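I will defend the small box to anyone who'll listen. My friend Maribel Ospina decants everything into big bins (she has 60 of them!) and swears it saves her time, but then she spends half of February digging for one little part. 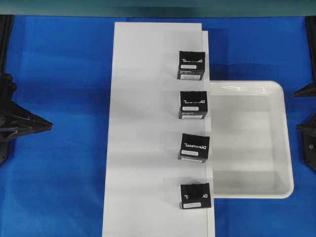
*Rostport, Apr 17, 2019*

Four black DYNAMIXEL boxes in a column, labels on every one, and an empty white tray waiting alongside – I find that so restful! A box already has its name on it, and it stacks. Tip it all into a tray and you've got a pile with walls. Keep the tray for whatever you're using today, I say, and leave the rest boxed.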